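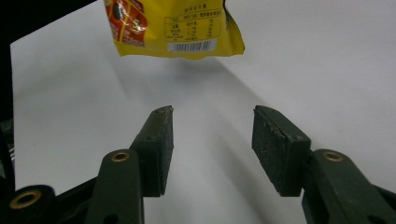 Will it put the shopping away?

I have been promised a robot for the kitchen since I was small enough to be sent to bed before the programme finished. I now own a vacuum cleaner that gets stuck under the sofa and rings my phone to complain. So when people tell me the household machine is nearly with us, I ask about crisps.

Any bag of anything will do. It is mostly air and it has no proper edges. Pick it up by the middle and you crush the contents, pick it up by the seam and it swings about. A toddler manages it easily, usually before tea.

The grippers I have been reading up on are two fingers with rubbery pads, and the usual way to teach one is for a person to hold it and do the job themselves, over and over. I counted up my own unpacking for a week and reached 104 items, 49 of them in something that crinkled. I would like it noted that I have had no training at all.
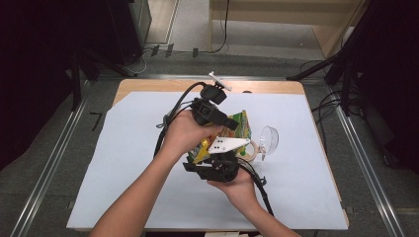
What the factories manage

My cousin packs orders at Beltex, out on the Dunport road, where they put in an arm two years ago. It lifts identical boxes off a belt and stacks them beautifully, some 300 an hour on a good day. It does not do bags. Bags go to the 11 people at the far end, who are faster than they look and are allowed to talk.

Boxes suit a machine because every box is the same as the last one. My kitchen cupboard contains no two things the same, and half of them have been opened and folded over with a peg.

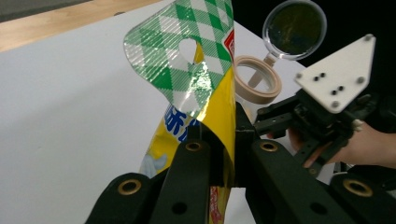 My own test would be the snack shelf. I'd want a machine to take one packet out without flattening it, and put it back the right way up. Gripping a bag down at the bottom, as the black fingers have the yellow one there, leaves the top free to curl over wherever it fancies, and mine is a narrow shelf. Then there's the small pot with the flip-up lid, which wants a different sort of touch altogether. I can picture a machine learning either. Doing both, in the dark, while I stand in the way with the fridge open, may take longer.

I'll ask again in September. Until then the shopping goes where it always goes, on the worktop, until I need the worktop.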